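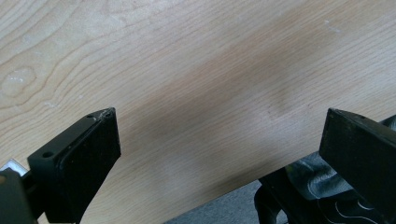
Knot on the left side of the top, current finish

Grirndale Woodworking Forum > Finishing > Pale tabletop, keep going or stop?

stoica_bench
I'm refinishing a light wood tabletop that I bought secondhand from a place in Bravville. The seller didn't know the species. I sanded it back and put on 2 coats of Ladomitz satin. It feels smooth, but the knot looks shinier to me than the wood next to it. Should I put on another coat or leave it alone? It will be a desk.

planerdust
Leave it. Knots are denser than the rest of the board and don't soak up finish the same way. You'll nearly always get a little more gloss there.

hollow_grind
I disagree. 2 coats is thin for a desk. Forearms and coffee cups will go through that in a year. Scuff with 500, wipe it down, one more coat.

planerdust
It's a desk, not a bar. Every coat you add makes pale wood look more like plastic. I have one with the same number of coats and it's fine.

hollow_grind
Fine until somebody puts a wet glass on it.

mapleorash
What is it, pine? The wavy grain around the knot and the tight straight lines further over look like softwood to me.

stoica_bench
Could be. It dents with a fingernail on the underside, so I'd guess softwood too. I didn't stain it, that's the natural color.

quartersawn_kt
I see a few pale specks toward the upper right and some on the left. Is that dust in the finish or on top of it?

stoica_bench
Haven't checked. I wiped it before the last coat but the garage is dusty.

quartersawn_kt
Run a dry cloth over it. If they stay put, they're in the finish and you'll have to sand them out anyway, so you may as well recoat. If they wipe off, you can decide on looks alone.

hollow_grind
Same advice. And wait 30 hours before you scuff it, whatever the can says. My garage runs cold and I've gummed up paper going early.

planerdust
Then keep the last coat thin over the knot. Wipe it nearly dry there.

stoica_bench
Checked with a cloth. Most came off, but a couple by the knot are stuck in. I'll scuff the whole top and do one thin coat. Does the underside need one too?

mapleorash
Yes, if the top is solid wood. Do at least one underneath or it may cup on you.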